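Cerov Two-Arm Bench Kit – reviewed

The maker's page says the Cerov kit handles "everyday objects out of the box." We've heard that before, so we asked Estus, the reseller, for a loaner and kept it until they wanted it back. Price as tested was $1,918 a month on a lease, setup visit extra. Awuor Wanyama did most of the running and I did most of the complaining.
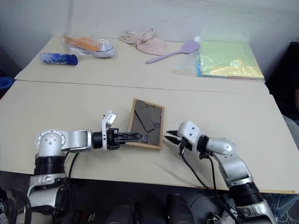 Grip quality is where the money ought to go, and I'm not convinced it did. The fingers do fine on soft goods and boxy packaging. Thin, rigid things lying flat are another matter, and a wooden picture frame on a bare tabletop is a fair test, with a gripper coming in from each side and not much edge to get hold of. Out of 100 tries at flat items, Awuor logged 23 clean lifts. The sales sheet has no number for this at all.

Cables are the other gripe. They hang off the wrists, and for this price I'd expect them routed inside.

The Flirik software is decent – quick to start, clear error messages, a stop button that's easy to find. Support answered on a Wednesday evening, too.

Worth it? For sorting soft items, maybe. For anything flat, ask for a demo with your own stuff first.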